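4.2 Sorting delay and the loss of small parcels
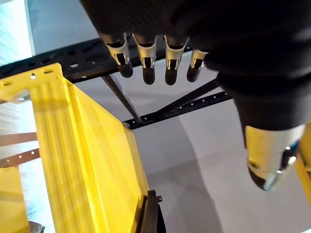

The second source of loss in the Misstead data is the time that parcels spend waiting between the intake desk and the first sort. We treat this interval separately from transit time because it is set by the depot's shift pattern and does not depend on the distance to the destination. In the records for March, the waiting interval is known for every parcel that received an intake scan, and it ends when the parcel is scanned again at the head of a sorting line. Parcels with an intake scan but no second scan are classed as unresolved until the end of the month and as lost after that.

The sample contains 1,000 parcels drawn from the intake log by a fixed interval rule. Of these, 249 were handed in during the evening period, after the last outbound truck had left, and were held at the depot overnight. The remainder entered a sorting line on the day of intake. The two groups differ in ways other than waiting time. Evening parcels are lighter, are more often sent by private customers, and carry a larger share of handwritten labels. A direct comparison of loss between the groups would therefore mix the effect of waiting with the effect of parcel type, and we do not report one.

To reduce this problem we matched each evening parcel to a daytime parcel in the same weight band, with the same label type and the same destination zone. Where more than one daytime parcel was available, the one with the closest intake time was used. Where none was available, the evening parcel was dropped. This left 97 matched pairs. The number is small compared with the evening group as a whole, mainly due to the shortage of light daytime parcels with handwritten labels bound for the outer zones. The matched set should be read as describing the inner zones served directly from Misstead, and we make no claim for parcels that pass through the Macedo transfer point.

Within the matched set, the evening parcels were more likely to be missing a second scan on the first pass through the log. Most of these cases were closed when the log was read again with the correction described by Leite and Xavier in their working notes on the Lelladex depot. Under that correction, a delivery scan is accepted as proof that a parcel entered the sorting line even if the line scan itself is absent. The correction cannot create a false recovery, as a delivery scan requires a readable parcel number. It can, however, hide a delay, and corrected parcels were for this reason left out of all calculations of waiting time.

Three parcels stayed unresolved after correction. All were in the lowest weight band, and all had been held in open cages overnight. Their number is too small to support a test, and the result is given only to show where a larger study might look. We note that the depot's claims register lists the same parcels under three different cause codes, which suggests that the codes are assigned by whoever opens the claim and follow no common rule. Cause codes are not used in the rest of this paper.

A further limit concerns the clock settings. The intake desk and the sorting lines at Misstead record time on separate systems, and the offset between them was measured only at the start and end of the month. We assumed that the drift between those two readings was linear. Waiting intervals shorter than the largest measured offset were set to zero. This affects daytime parcels far more than evening parcels and tends to widen the apparent gap between the groups by a small amount. Repeating the analysis with the uncorrected intervals did not change the order of the weight bands.

The Pollel depot, which is considered in Section 4.3, uses one clock for both stages and has no overnight hold. It provides a partial check on the values given in this section. Its parcel mix is heavier, and only the two lowest weight bands overlap with the matched set. For those bands we compare the rate of missing line scans directly and make no adjustment for label type, as that field was not recorded at Pollel before the intake form was revised.

Figure 3 plots the missing-scan rate against weight band for both depots. Vertical bars give the binomial interval for each band, and bands containing no missing scans are plotted at zero with the upper bound only.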